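What Does "Trespassing" Mean?

Maybe you have walked past a fence with a big sign on it that says NO TRESPASSING, and maybe you wondered what that long, hissy word was all about. It's a good word to know, and once you know it you will start seeing it everywhere — on gates, on the doors of old buildings, even nailed to trees in the woods.

Trespassing means going onto somebody's land, or into somebody's building, when you don't have permission to be there. The land might belong to a family, or to a store, or to a whole town.

Let's pretend there is a farm just outside the little town of Hollwood, and it belongs to the Oltmanns family. Their orchard has 84 apple trees in it, all in long straight rows, and there is a sign on the gate asking people to keep out. If you climb over the gate to pick an apple, you are trespassing. If Mrs. Oltmanns waves to you from the porch and calls out, "Come on in and pick one!" then you are a guest, and you can enjoy your apple.

Now, permission can be a little bit tricky, because people don't always say it out loud. When a bakery has its door open and its lights on, everyone understands that customers may walk in. But the bakery's kitchen is a different matter, and so is the whole shop once it closes at 8 in the evening. 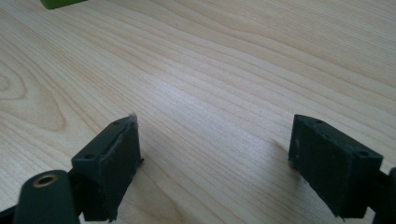

Can you be trespassing in a place where you were allowed to come in?

You can, if the person in charge asks you to leave and you stay anyway. Permission is something like a borrowed library book, and the owner can ask for it back.

Suppose a man goes into a diner called Larken and starts singing at the top of his voice and bothering the people who are trying to eat their soup. The manager may ask him to go home. If he won't go, she may call the police, and an officer will come and talk to him. Very often the talking is enough, and he leaves. If he still refuses, or if he goes away and sneaks back in, the officer might give him a ticket or even arrest him. Later on a judge may decide what happens next, and sometimes that means paying a fine, such as 200 dollars. The rules are a bit different from one state to another.

What about a ball that sails over the fence? Oh, that happens to everybody sooner or later! The best thing to do is go around to the front door, knock, and ask politely if you may fetch it. If no one is home, ask a grown-up to help you try again later.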